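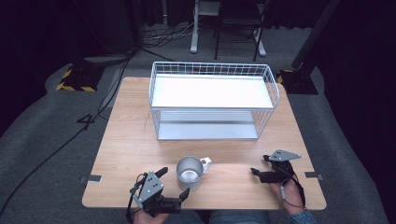 Mug and wire basket task, one gripper in each hand.

Rostisa good practice guide: where we've gotten to

Saturday, April 2, 2022
By Vitalii Ostapchuk

Hi Lihua,

You asked for something you could forward to the rest of the Bemness panel without having to translate it first, so I've kept the jargon down and left the spreadsheets out. (They're in the shared folder if anyone gets the urge.)

The short version is that the guide exists! Draft 2 went to everybody at Pratwood and Cunha last month, and it now covers the whole life of a recording, from setting up a table to deciding whether the result is fit to share. We're on schedule with the writing and behind on the glossary, which I'll get to.

The big job this quarter was the review of old recordings. Between the two sites we have 2094 recordings made with the hand-held grippers, and we pulled 220 of them and checked every one against the draft rules. I'd hoped to do more, but each one takes longer than you'd think once you start arguing over what a rule means. And we argued plenty. I came out of it fonder of the draft in some places and pretty embarrassed by it in others.

The rule that caused the most trouble was the one on the resting hand. Lots of our tasks need only one gripper for long stretches, and draft 1 said the other one should be "kept still and out of the way." Sounds fine, right? Well, Pratwood took that to mean low over the table with the jaws open, and Cunha took it to mean down in the lap. Both are perfectly reasonable readings, and they give you two sets of recordings that don't match. A system learning from the mixture could easily pick up that hands are supposed to vanish now and then, and I don't want to be the one explaining that to whoever uses the data after us. So we went with the Pratwood reading. The idle gripper stays over the table, low, jaws open, clear of the objects.

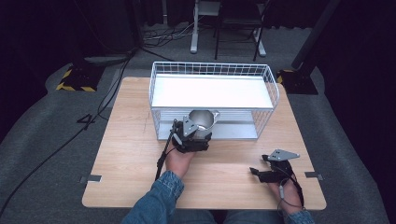 We also tightened up the part on shiny objects and bright surfaces. Metal cups and mugs are awkward because they pick up whatever is nearby, and a white panel under strong light can wash out to the point where you lose its edges. The draft now asks the operator to look at a test recording before starting a run and to turn the lights down if the edges of the panel can't be made out. I know that sounds like plain common sense, but it wasn't written down anywhere before, and the people doing the recording are usually thinking about their hands.

Cables got their own page. Each gripper has one, and the rule is simply that it hangs on the outside of the wrist with enough slack for the longest reach in the task. You try the reach before the run, both hands, and if anything pulls you fix it then. Floor cables are a separate matter and we've kept them under the room checklist, along with station markings and stand bases. I went back and forth on whether a guide about data should talk about tripping over things at all, and Cunha talked me into it. They were right. If an operator is worried about where to put their feet it shows up in how they sit, and then in how they move.

One thing I changed my mind about completely is failed attempts. I started out wanting fumbles thrown away. After the review I'd keep them, as long as they're labeled at the time by the person who made them. Labels added weeks later were all over the place, with two of us watching the same recording and disagreeing on whether it counted as a fumble or a regrasp. The new wording says the operator marks it before the next attempt begins, and a reviewer can add a note but can't overwrite the mark.

Now for the glossary. It's late and that's on me. I thought we could settle "grasp," "release" and "handover" in an afternoon and we still haven't settled "release." (Is it when the jaws start to open, or when the object has stopped moving? Please don't ask this at dinner.) I'd like to move it into the next period and have it go out with draft 3.

On money, there isn't much to tell. We've spent less on travel than planned because the site visits got combined, and I'd like your okay to shift what's left over into reviewer hours. It doesn't change the total. I'll send the form separately.

What I need from the panel before draft 3 is a yes or no on making the operator consent page mandatory. Right now it's only recommended. The recordings show hands, sleeves, sometimes a lap, and I think people should agree to that in writing every time, including staff. Pratwood already does it. Cunha would need to change their sign-in sheet, and they've told me they're happy to if the guide says so.

I'm around most of the month if you want to talk any of it through, and you're very welcome to come sit at a table and try the resting hand rule yourself. Your arm gets tired sooner than you expect!

Vitalii

Last updated: October 2022 (typos only)

Contact: Vitalii Ostapchuk, Rostisa project office | © 2022 Rostisa | Back to top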